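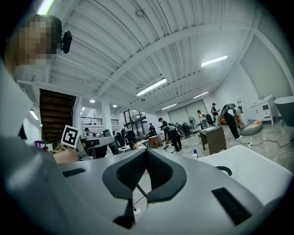
25 Jun 2022

Gripper comparison, hand-held units, second go

Right, picking up where I left off in February, when I ran out of steam (and finger padding) halfway through. Two units on the bench this time: the old Molomer with the hard rubber fingers, and the Intarasuk with the padded fabric ones. Same tracking markers, same lens, same firmware on both loggers. I did check the firmware this time. Last time I didn't and lost an entire afternoon to it, see the grumbling a few pages back.

The task list is the same as before so the numbers can sit side by side: small bottle with cap, tea towel, mug by the handle, plastic tub by the rim, pen off a flat table. I was going to add the zip-lock bag but it makes me cross and I wanted to finish before dinner.

Did 98 grasps all up. It should have been 100 but I binned two where I bumped the record button with my thumb. That button is still in a silly spot on the Intarasuk! I've moaned about it before and I'll keep moaning until someone prints a guard for it.

First impressions, before I go through the logs properly:

The padded fingers are lovely on the bottle. You can come in crooked and the notch sort of guides it to the middle, and once it's in there it stays put even if I wave my arm about like an idiot. With the Molomer I had to line up much more carefully, and if I squeezed off-centre the bottle would spin and pop out the front. Counted 7 pop-outs with the Molomer and none with the Intarasuk, so that's pretty clear even with my sloppy technique.

Tea towel is the other way round. The fabric lining grabs the towel fine but then doesn't want to let go, and I end up shaking it off, and the shaking ends up in the trajectory. If we train on that we'll get an arm that shakes everything. The hard rubber lets go nice and clean. I tried brushing the lining with a bit of tape to get the fluff off and that helped for a while, then it went back to being sticky. Maybe a smoother fabric right at the tips and the textured stuff further back? Worth asking the Wurnodby shop if they've still got offcuts from the seat covers.

Mug, no difference worth writing down. Pen, both bad. The Molomer is slightly less bad because the edge is thinner and can get under it, but I wouldn't want to rely on either.

Tub by the rim was the surprise. I expected the padding to squish and let the tub swing, and it does swing a bit, but it doesn't slip. On the Molomer it holds dead level right up until it doesn't, and then the whole tub goes on the floor. Loud, too. Apologies to everyone trying to work.

Weight is starting to bug me. The Intarasuk has that big curved body and after roughly 20 minutes my wrist was aching, and you can see it in the logs, the approach gets lower and lazier as the session goes on. I'd like to swap hands or take proper breaks next time and note down where the breaks were. A strap to the forearm might do it, though then you lose the quick wrist turn that you need for the mug.

Lens stuff. The wide view is great for context but the finger opening takes up a fair chunk in the middle, and when the fingers are closed on something dark I can hardly pick the object out from the padding. Dark grey on dark grey, not our smartest colour choice. I'd like a pale lining on the next set. The marker tracking was solid otherwise, I only had dropouts when I turned toward the big windows, and it came good as soon as I turned back. Exposure lock might fix that. Haven't tried.

Also the wide view picks up the whole room, so if you're walking past during a session, you're in it. Faces get pixelated in processing, but have a look at the sign-up sheet anyway.

To do:
- pull finger width curves for both and plot them on the same axis
- re-zero the Molomer, it was reading a couple of mm open when fully shut
- ask Celdale how long for a lining in a light colour, and what it costs
- thumb guard!!
- try the towel again with a clean lining, first thing, before anything else touches it
- charge both batteries overnight, the Molomer one was nearly flat when I packed up

If I had to pick today I'd go with the Intarasuk for everything except cloth. Ask me again when I've seen the curves.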